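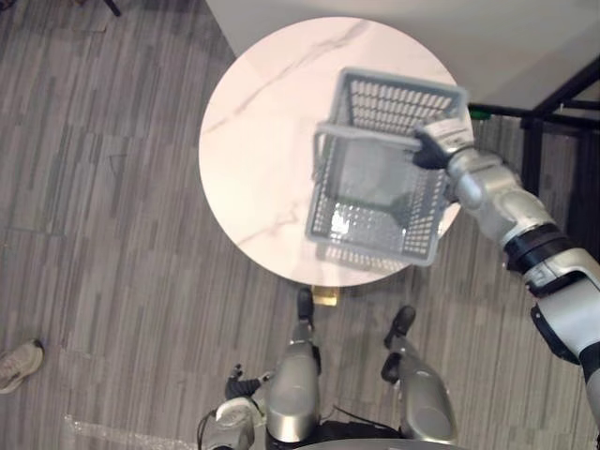 Humel asked whether the basket could be wiped clean in place of being washed, and whether the handle would get in the way on a shelf. A damp cloth is sufficient for ordinary dust. The handle does add to the space the basket needs, and customers with narrow shelving are advised to measure before ordering.

Ritska Slotted Basket, Gray
Household Storage — Baskets and Carriers

The Ritska Slotted Basket is an open-topped rectangular carrier in gray plastic, intended for the daily collection and movement of small household articles. The walls are perforated with a grid of small rectangular slots, and a curved handle is provided for carrying. The basket is supplied fully assembled.

Groseo offers the basket to households, residential facilities, schools and offices. It may be used for folded hand towels, cleaning cloths, bottled products, stationery, toys and similar items. It is not intended for hot ashes, loose powders or liquids, and very small objects may pass through the slots.

Use on tables and counters

The basket may be placed on stone, laminate, glass and sealed wood. On polished or marble surfaces, the underside should be wiped before the basket is set down. Grit carried in from a floor or a garden path can leave fine scratches when a loaded basket is pushed across a tabletop. Lift the basket to move it.

On round tables, the full base should rest on the top. A corner that extends past the rim will tip more easily as articles are added to that side.

Loading and carrying

The recommended load is 7 pounds, spread evenly over the floor of the basket. Heavier articles should be placed first and toward the middle. For longer distances, or on stairs, hold the basket with both hands at opposite sides of the rim. Lifting a full basket by one corner is not recommended.

Care

Wash by hand in warm water with a mild dish soap. A soft brush will reach residue in the slots. Rinse, turn the basket upside down on a towel and allow it to dry before use. Do not use scouring pads, bleach or solvent cleaners. The basket should not be placed in a dishwasher, an oven or a microwave, and should be kept away from radiators and stove tops.

Replacement

Handles are not sold separately. A basket with a cracked rim or a damaged handle should be taken out of use, as broken plastic may have sharp edges.

Ordering

Single baskets are shipped from the Rathore warehouse. Institutional customers may order by the carton — 28 baskets to a carton, one color per carton. Orders of over 70 baskets require a written purchase request, which should state the delivery address, the receiving hours and the name of the department to be billed. Partial cartons are not available at the institutional price.

Baskets may be returned within 28 days of delivery if they are unused and in their original packing. Return shipping is paid by the customer except where an article has arrived damaged or the wrong article has been sent. Damage should be reported in writing, with the order number, before the basket is used.

The color of individual baskets may vary slightly between production runs. Customers who require a close match should place the full quantity in a single order.

Page last revised: 20 December 2020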